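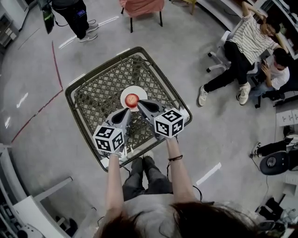
Looking after a pair of hand-held grippers

I have spent most of December keeping one set of grippers working, so I am writing down what I do before I forget the details. The set is two gray grippers, one for each hand, with a white cube on top of each. The cubes carry black square markers on every face that matters, and the tracking software uses those to work out where each hand is. Our software is called Undard. Yours may want the markers in a different order.

I got the job from Philomena Akpalu, who built the first pair and moved over to the arm side of the project. Her notes were one page long. These are longer.

Pads

The dark soft pads on the inner faces of the fingers are what wear out first. They polish up in the middle and then things start to slide. Apples are a good test because the skin is slick and the shape forces the tips to meet evenly on both sides. If one pad is worse than the other, the apple turns when you lift it. I put one on a plate, pick it up and set it back down, and do that until I am sure.

I swap pads after 300 grasps. I used to wait until somebody complained, and by then we had a stack of bad recordings to throw out. Always change both pads on a gripper together. The old glue comes off with a plastic scraper and a bit of alcohol. Do not use a knife. I scratched a finger that way and had to replace it.

New pads need a few hours for the glue to set. I do them at the end of the day and leave the gripper clamped until morning.

Cubes

The cubes get knocked more than anything else. People put the grippers down on their sides, or bump the two cubes together when they work close in. A cube that has shifted by a degree or two looks fine to the eye, but the finger tips end up in the wrong place in the data.

Each cube sits on a post with one screw underneath. I check the screw every morning by holding the gripper and twisting the cube lightly. If it moves at all, I take it off, clean the seat, put a small drop of thread lock on the screw and run the calibration again. Calibration takes 16 minutes per gripper if nothing goes wrong.

Keep fingers off the printed faces. Skin oil makes the black shiny, and then under the ceiling lights a marker drops out at certain angles. I wipe them with a dry cloth. The wet wipes we had at first took some of the ink off one corner, and I had to print a new face.

Left and right cubes are not interchangeable. Prodromos Triantafyllou lost a whole afternoon to this when he put them back the wrong way around after cleaning, and every left hand came out as a right. There is now an L and an R in pencil under each one.

Cable and strap

The cable on the right gripper needs slack. It should hang down past the forearm without pulling when the arm is stretched all the way out. I have replaced the connector end 3 times, and all of them failed in the same spot, where the cable bends as it leaves the housing. A short piece of heat shrink there has helped. The last one has held since the start of the month.

The strap wants to be snug but not tight. If it is loose, the gripper rocks in the hand and you can see it in the tracks as a small wobble. If it is tight, people get tired and start to rest between picks. I let each person set their own and then I check it with a finger.

Still to do

I need to order more pads from Famwood. The last batch was about a millimeter thicker than the one before, so the gap at full close was off and I had to redo that setting on both grippers. I will measure the next batch before I stick anything down. I also want a proper stand, so the cubes stop taking the weight when the grippers are put away. I have a cardboard one for now and it is starting to sag.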